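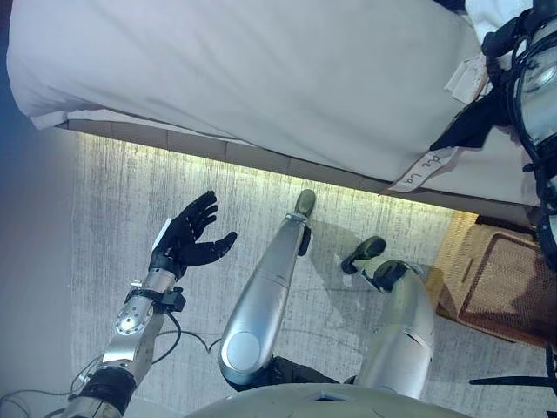 *Front edge of the bed, light strip on, tape and tag still attached.*

Ticket: light under the padded platform, cover creeping, tag question
Opened by: me (Krešimir Kelmendi)
Status: mostly sorted, one thing open

OK so, first, thanks for getting back to me so fast! The platform is the white Nolcombe one, the low bed with the light underneath, and I bought the Wirnus cover for it at the same time. The light strip is a Bensaid. I know you only sell the first two, but I'm putting everything in one ticket because I can't tell anymore which problem belongs to what.

**What's going on**

1. The light was flickering when I first wrote to you. A quick shiver every so often, worse in the evening (or maybe I only notice it in the evening).
2. The cover keeps creeping toward the front. I pull it straight, tuck it, feel very proud of myself, and by the next day there's extra fabric rolled under the edge again.
3. There's a paper tag hanging off the fabric near the right end and I don't know if I'm allowed to cut it off or if that kills the warranty.

**What I tried before writing**

- Turned the strip off at the wall, waited, turned it back on. No change.
- Tried a different outlet across the room with an extension cord. Flickered there too, so I don't think it's the wiring in the house.
- Wiped the underside of the edge where the strip sticks on. There was a surprising amount of fluff.
- Took the cover off completely and put it back on, twice. The second time I had it the wrong way around and had to start over, so call it three.

**Your first reply, and what I did with it**

You said to check the plug between the strip and its little power box, and to look for a pinched cord at the back leg. Good call on the plug! It wasn't pushed all the way in. I'd have sworn it was, but there was a gap you could slide a fingernail into. I pushed it until it clicked and left the light on for 8 hours straight while I was home. Not one flicker. The cord at the back leg was fine, a bit dusty.

You also asked about the color. It's a warm yellowish light and it makes a bright band on the floor that fades as it gets farther from the bed. I like it a lot, so please don't send me the cool white one as a replacement – I saw that mentioned at the bottom of your email and got nervous.

**The cover**

This is the part that's still bugging me. Your sheet says the fabric should fold slightly under at the front and sit flat on top. It does fold under, as you can tell from the photo, but I can't get it to stay at the same depth all the way along. I've been measuring, because of course I have. After a fresh tuck, the fold is 28 mm at the left end. Next morning it's more, and the top has shifted with it.

Things I haven't tried:

- the grip pads you mentioned (do they leave marks on the padding?)
- washing the cover. The label inside says cool wash and I keep putting it off, in case it shrinks and then I have a different ticket to write
- the smaller size. My bed is 200 cm long and the cover was sold for that, so it should be right, but it does feel generous

If the pads are the answer I'll happily order a pack. Just tell me whether I need them on all the corners or only at the back.

**The tape and the tag**

The white tape on the edge with the handwriting is a label for which way the cover goes, and I'd like to leave it there until the fit is settled. It's reading upside down in the photo. Once I know I'm done taking the thing off and on, it can go.

The paper tag is the one I'm asking about. It doesn't bother me much, but my sleeve catches it when I'm tucking. Can I snip it? Should I keep it with the receipt?

**Where the receipt is**

You wanted the order confirmation too. I had it saved since February and then couldn't find it anywhere, went through every folder, and finally typed "cover" into Finder and there it was, in with my tax stuff. Attached to the email version of this ticket. The total says 230 and that's for the bed and the cover together, the strip was separate.

**Update, 15 Jul 2018**

Light still steady. You can close that part. Cover crept again overnight, so please keep the rest open. I'll be home most of the week if somebody wants to call, otherwise email is fine – just put "cover" in the subject line so I can find it again later.

Krešimir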